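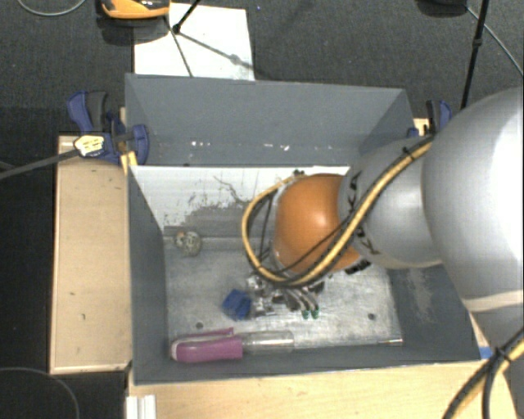

inkandgum
Moderator, Printmaking and Works on Paper

Thread: Framing costs for a group show, is this normal?

inkandgum, 5/11/19
Got my quote back from Tapsell for the Cosby show and I'm still a bit stunned. $399 for one linocut, float mounted, with the non-reflective glass. I've got 12 in the show! Has anyone hung unframed work at Cosby? I was thinking bulldog clips and nails, which I've seen done in Rendville and quite liked.

wattlebird
I hung mine on clips at Cosby in April and sold four, so it can be done. They curled a bit near the door (the heater is right there, ask for the back wall). Love the look though, you can see the paper properly.

saltpan
Going to disagree with wattlebird. I've bought prints at those shows and a bare sheet with finger marks on the corner puts me right off. Frame three good ones, put the rest in a browser with backing board. People love flicking through a browser.

inkandgum
Hmm, I'd have to leave nine out then, and they're meant to be a series. It's the whole tideline, start to finish.

halftone_82
Zollosum does ready-made frames in that size, plain oak colour, and they'll cut the mat for you while you wait. I did a whole wall for under $700. The corners aren't as neat as Tapsell's but from a metre back I can't tell.

saltpan
I can tell lol. The backs are stapled and one of mine came apart on the way home in the car.

halftone_82
Fair enough, I do re-tape mine. Ten minutes each with a cuppa.

wattlebird
What size is the paper, inkandgum? If it's the long skinny ones you showed us last year I don't reckon Zollosum stocks them.

inkandgum
Oh bugger. It is the long skinny ones. I'll ring them tomorrow and ask.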